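Why I still make lists on paper

I tried three list apps last winter and gave up on all of them by February. I went back to a notebook, and most of what follows is how I use it. None of it is clever, but a few readers asked after my last post on moving house, so I'm writing it down.

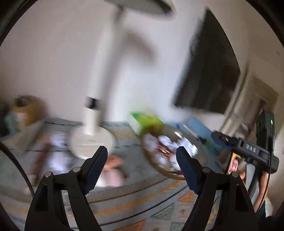
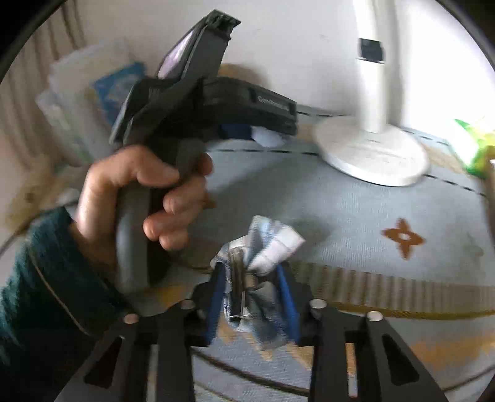 Posted Sunday evening by the author of Small Rooms – filed under Home

The notebook is a Skyrme with 100 pages and no lines. I bought it at the stationery counter in Rillport, where they keep them behind the register for some reason and you have to ask. I bought 2 at once so I wouldn't have to ask again. The paper is thin and a felt pen goes straight through it, so I use a ballpoint.

Each week gets one page. On the left side I write the things that have a day attached: trash, the dentist, the library books. On the right side I write the things that don't. The right side is always longer. When something on the right has been copied over four weeks in a row, I either do it that evening or stop copying it. That rule got rid of the plan to repaint the hallway, which I don't miss at all.

The apps were fine at the left side. The last one I used, Sollska, was very good at reminding me about the dentist. It was bad at the right side, where everything I'd put off just sank to the bottom of the screen. When I finally deleted it, the counter in the corner said I had 1531 finished tasks. I looked through a few. A lot of them were things like "drink water" and "check list."

Copying things out by hand is slow. It takes me most of a cup of coffee. But I read every line as I go, and by the end I know what the week looks like. With the app I only knew what the next hour looked like.

There are problems with paper. I left the notebook on the train to Jellitz in the fall and had to go without it for nine days until the lost property office called. I wrote my lists on envelopes in the meantime and then lost two of the envelopes. I now write my phone number inside the front cover. I also can't search it. If I want to know when I last changed the furnace filter, I have to turn pages, and my handwriting is worse in the weeks when I'm busy.

Groceries are the one thing I don't keep in the notebook. Those go on a scrap of paper on the fridge, torn off and taken to the store. I tried giving them a page of their own and ended up standing in the produce aisle reading about gutters.

I'm on page 71 now. The second notebook is in the kitchen drawer under the takeout menus, and I've already written my number in it. Next time I'll write about the boxes I still haven't unpacked, if I get through any of them before then.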